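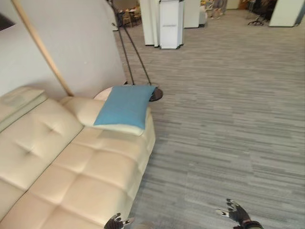 How many throw pillows does a long tufted sofa really need?

Three is a good number for most people, two in a color and one plain, and you can always add a fourth later if the far end starts to look bare.

Living Rooms > Sofas and Soft Furnishings > Pillows on a tufted cream sofa, they will not stay put
Started 24/07/2026

mapleporch
Hello everyone, long-time reader, and I finally have something to ask. We bought a cream tufted sofa in February (the Teta, the long one with the adjustable headrests) and I love it more than I probably should love a piece of furniture. My trouble is the pillows. I picked teal-blue ones, plus some pale plain ones so it wouldn't look like a dentist's waiting room, and I cannot for the life of me find an arrangement that lasts past supper. The blue one has been sitting on top of a pale one over by the arm, and I do like the color there, but as soon as anybody sits down the whole pile slumps. The padded squares on the seat are so smooth and rounded that things just travel. I've tried leaning them, stacking them and laying them flat. How do you all do it? And am I silly to have white on there at all?

gus_and_dot
Welcome! Beautiful sofa, and no, you're not silly, I had white ones for years with two boys in the house and I'm still standing. What I would change is the stacking. One pillow on top of another on a slick seat is a sled, more or less. Put each one in its own spot with its back against the backrest and push the bottom edge down hard into the seam. Tufting can help you there, if you let the bottom corners settle in the dips.

hallway_hen
I'm going to disagree with Gus a little (sorry Gus, I know, again). I think a pair piled in the corner looks lovely and relaxed, and lining them all up against the back makes a sofa look like it's waiting for company. My sister's is like that and I never know where to sit! I'd keep the pile and fix the slipping. A piece of that rubbery shelf liner cut smaller than the pillow and tucked underneath works for me, and it costs next to nothing.

mapleporch
Shelf liner, I would never have thought of it. Would it mark the leather, though? We paid 3000 for this thing and I still walk around it with my coffee held out at arm's length.

tuckerj
Please be careful with the liner. I had some under a seat cushion on a pale sofa through one hot summer and it left a faint waffle pattern that took me forever to get out. It may well have been a cheap one, but I wouldn't put any on cream leather without trying it on the underside first. What helped me was heavier inserts. My old ones were light as popcorn. I swapped them for feather ones at 700 grams apiece and they sit where I put them, they squash down into the tufts and just stay. You do have to plump them every evening, but I find I like doing it while the kettle boils.

hallway_hen
Fair enough about the liner, Tucker. Mine is on a fabric sofa, I should have said so.

mapleporch
So, an update, and thank you all for being so kind to a newcomer. I spent the afternoon going back and forth on color, holding pillow after pillow up in different corners like I was running a little shop. 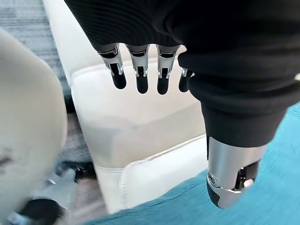
What I can't settle is whether the teal pillows go with the floor, and it has been bothering me more than the slipping, if I tell the truth. I chose them at De Bruijn under those bright store lights and was so sure of myself. At home everything shifts depending on where you stand. Look at the carpet under that thumb, it comes out teal in that one, and over past the sofa it's plain streaky gray! If the floor is going to lean blue on me anyway, maybe the blue pillows are pulling it that way, or maybe it's a happy accident and I should leave well alone. My husband says it all looks fine, but he said that about the beige curtains too.

gus_and_dot
Leave well alone! A gray floor that goes a bit blue is the best friend a blue pillow ever had. If it went pink I'd worry.

cormertens_upholstery
Cor Mertens here, I did upholstery for most of my working life and mostly lurk on this board now. A few thoughts, take them or leave them. Pale leather reflects what's near it, and so does a pale wall, so colors in a room like that do wander through the day. I'd judge them in the morning, curtains open, lamp off, and then again with the lamp on, and if you like them both times you're done. As for the slipping, I agree with Tucker about weight. I don't agree about pure feather for people who won't plump. A feather insert with a foam core keeps its corners and still has some heft. Go up one size from the cover too, it fills out the corners nicely and you lose those little empty ears.

tuckerj
I'll stand by my feathers, Cor, but I take the point about lazy evenings.

mapleporch
Cor, thank you, that is so generous of you. I did the morning test and I like the teal. I am less sure about the white one now. The cover is a Skunent, I have had it since our last apartment, and it's gone rather soft and wrinkly. I had a go at shaping it on the seat, pressing along the upper part to push the filling down where it belongs,
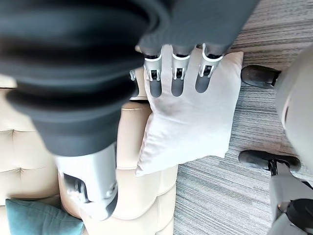 and I must say I do prefer a pillow with a bit of give to it, whatever the magazines tell us about crisp corners. My mother used to karate-chop hers down the middle and I could never bear it, it seemed so unfriendly. Does anybody else just squash and leave it?

hallway_hen
Squash and leave it, every time. I want a pillow that looks like someone has had a nap on it.

gus_and_dot
Team squash over here too, so Hen and I agree on something, mark the calendar.

linen_larry
I'll be the grump. If it's wrinkled on a sofa this neatly stitched, it will show. All those little squares are doing a lot of work already, and a rumpled white pillow in the middle of them looks like laundry somebody forgot. Steam the cover, five minutes' work. Or move the white one off the cream altogether, because off-white on cream is a hard pairing and one of them always ends up looking dingy next to the other.

mapleporch
Oh dear, Larry, you may have a point about the pairing. I'd been thinking of it as calm and restful, but I went and looked again and could see what you meant. I'll steam it tomorrow. Meanwhile I've tried something different with the whole lot. One blue one is propped on the left seat against the back cushion, tilted up toward the headrest, and I took the white one off the sofa and stood it on the carpet against the front, right below where the two seats meet. I thought I might like it there as a floor pillow for when my niece comes over and wants to do her puzzles.

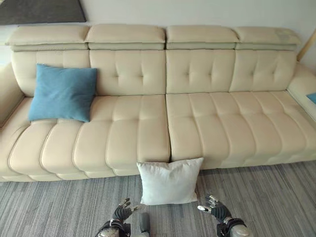

Replies, page 2

linen_larry
Now the blue I like very much. One on its own, with the headrests clear so you can still use them, lovely. The white on the floor I'd trip over by nine o'clock, but it does look whiter against the carpet than it ever would up on the seat.

cormertens_upholstery
I'd keep the headrests clear as well. People cover them with pillows and then wonder why the sofa isn't comfortable. For the floor pillow, get something firmer and in a darker cover, a child will flatten a sofa pillow in one visit. And lift it up at night so the bottom edge doesn't pick up every crumb.

hallway_hen
I miss the pile in the corner, I'll say that much and then hush. It was cozy.

gus_and_dot
What do you use to clean the cream, by the way? Dot wants to know. We have a pale recliner and it has seen things.

mapleporch
A tub of Borska, the plain one without any scent, on a damp cloth, and then a dry cloth straight after. I do the arms more often than the rest. I was nervous the first time and tried it around the back where it doesn't show.

Hen, I may bring the pile back for winter, I promise. For now I've ordered two of the foam-core inserts Cor talked about, one size up, and I'll put one in a teal cover and one in the Skunent and see how they do. Larry, the steamer is out of the closet and sitting by the door as I type.

tuckerj
Let us know how the corners come out. I have 200 grams of spare feathers in a bag here if you change your mind.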